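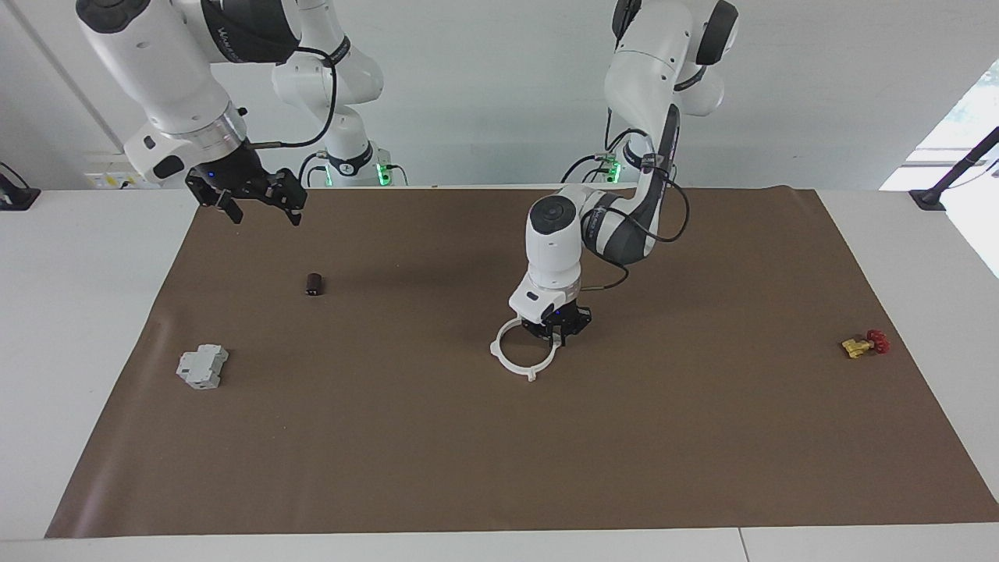 Figure 3. Two-arm setup over a paper-covered table.

4.2 What people did with their lunch breaks

I'll admit I went into the Onwood interviews expecting complaints about the cafeteria (and I got a few!). But of the 20 people I talked to, 14 mostly wanted to tell me about walking. Malathi Chowdary and I coded these answers separately, then argued over them on a Friday afternoon. We kept "walking alone" and "walking with a coworker" as two codes.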